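I have been saying for years that the best thing you can do for a learning system is feed it boring rooms. Then I got to spend a few weeks in Skondovley, the simulated apartment Clateck uses to gather examples, and now I'm worse. I bring it up at dinner.
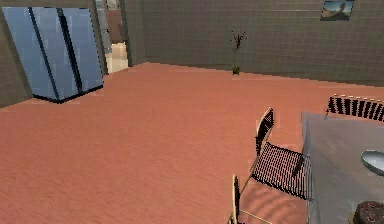
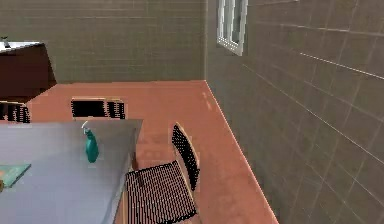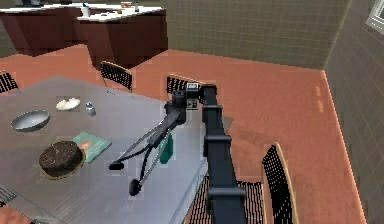
Skondovley, the dining area.

Filed under: Opinion, Robot Learning

My case is simple. We have 489 runs at this one table, each driven by a person, and I would trade plenty of clever model design for 489 more. Every run teaches something! How close do the fingers come to a cake before you back off? Which side of a chair do you go around?

Toon Bakker, who reviews our runs, threw out 93 of them in August for being too tidy. I was furious for a day and then I watched them. The drivers had gotten good, and they all came in from the same side at the same speed. A system trained on that learns one path and panics when you turn a chair. So we asked for hesitation, wide turns, second tries. The 303 runs we gathered after that are my favorite thing I've worked on — messy, slow, full of people changing their minds.

Yes, the floor is a very odd pink and the shadows are cheap. I used to care. What I want to know now is whether the view from across the room gets recorded too, with just floor and a few chairs in it, and whether the misses are kept along with the grabs. Plenty of teams delete both. Please don't! Driving up to the table is part of the job, and so is missing.

Next we turn the table sideways and start again. Toon wants 3 layouts. I'm asking for more.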